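2021-07-14
Stidano gripper kit, evaluation notes, second sitting

Kit is the two-finger version with the wrist camera bracket. Dekik quoted us 1,473 for the set, pads included, and the loan runs out at the end of the month. Jeptoo Shemweta did the mounting and the first calibration. I took over for the footwear items on the Teixeira list.

Mounting went fine. The adapter plate needed a longer bolt than the one in the bag, so I used ours. The driver found the gripper on the second try, after I changed the baud rate. The manual still has the old value on page 29.

Footwear so far: black leather slip-ons, handled as a pair, one finger into each heel opening. Start pose is shoes side by side, toes away from the gripper, nearly touching along the inside. Smooth leather at the toe caps, raised texture over the middle, buckle ornament on the outer side of each. Green pads on the fingertips, black on the gripping face.

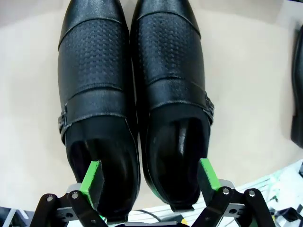 Settings and results

Force limit at 80 percent of the default. Left it there all afternoon. Ran 134 cycles in total, slip-ons and the canvas pair mixed. Log is in the shared folder under Stidano, second sitting.

Most of the misses were on the approach. If the pair is turned a little, the right finger lands on the collar and the controller reads that as contact. A slower last stretch helped. Didn't try changing the contact threshold.

Pads show no tearing. Spare pads are sold only in full sets, which I don't like.

Compared with the Moretti unit we had in December: easier to set up, worse documentation, cable exit in a bad spot.

To do
Ask Dekik about single pads and the manual.
Jeptoo to repeat the turned-pair runs with a lower threshold.
Boots next, then the sandals.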